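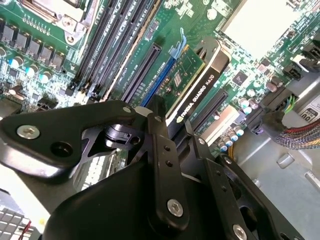 Wiva card-pull set, README

Arm recordings from our bench in the Jandavstead shared workshop. One job only: get the gripper inside an open workstation, reach the graphics card, release it, lift it out. Mostly wrist camera. Last edit April 17, 2024.

What's in it
1,699 runs total. 1,011 labeled by hand, rest are raw. Labels are just ok / slipped / stopped by operator. If a run stopped for two reasons we put the first one.

Layout
runs/ one folder per run, video plus joint log
labels.csv run id, result, who labeled
calib/ wrist camera calibration, redo if you remount
bad/ 7 runs with broken clocks, dont train on these

Hardware
Arm is a Koech kit, home built, gripper plates cut and drilled here. Hex screws on the gripper work loose, check before every session. Card is a Quadro K620, low profile, sits in the blue slot with the blue latch. Memory slots next to it are empty in the target machine, leave them that way or the depth gets weird. Machine is unplugged from the wall for all runs. Please keep it so.

Known problems
- empty black slot past the card is partly hidden by the right plate on approach, labels there are a guess sometimes
- bright spot top right of the wrist view, auto exposure hunts
- thin yellow wires near the card. Tie back if you can reach, we didnt always
- force readings before September are in the wrong units, multiply by 1000
- joint log drops frames when the disk is over 3,000 files, split the folder

Running it
Start the Cemavora driver first, then the recorder. Other order hangs. Home the arm with the case out of the way. Seperate terminal for the stop script, keep it in focus.

Todo
second case, better light, put card back in (Yanti has a branch)

Mutua Nyamweya: arm, recorder. Yanti Ngau: labels, calib. Use it for whatever, credit both.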